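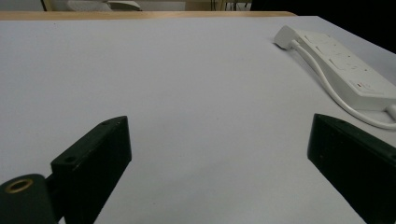 According to Zdeňka Šťastný, the gripper should never have been able to close again by itself after a power cut, and the release notes gave operators no warning that it could.

Prinum has issued a safety notice for the Wudaleo two-finger gripper, firmware version 5. When the supply is interrupted and restored, the controller can repeat the last close command before the operator confirms a restart. Prinum logged the fault 26 times across 845 bench cycles at its Sutanto test site. Two operators reported pinched fingers. Neither needed treatment beyond first aid.

"The restart check was skipped when the position sensor reported late," said Danjuma Aliyu, head of product safety. "We missed it in our own testing."

Owners should stop using version 5 and return to version 4 — the earlier release is not affected. Until that is done, keep hands clear of the fingers whenever power is switched on at the wall, the controller or a power strip.

A corrected version is planned for June. Service questions go to Azlan Nasution at the Prinum support desk.

12 February 2024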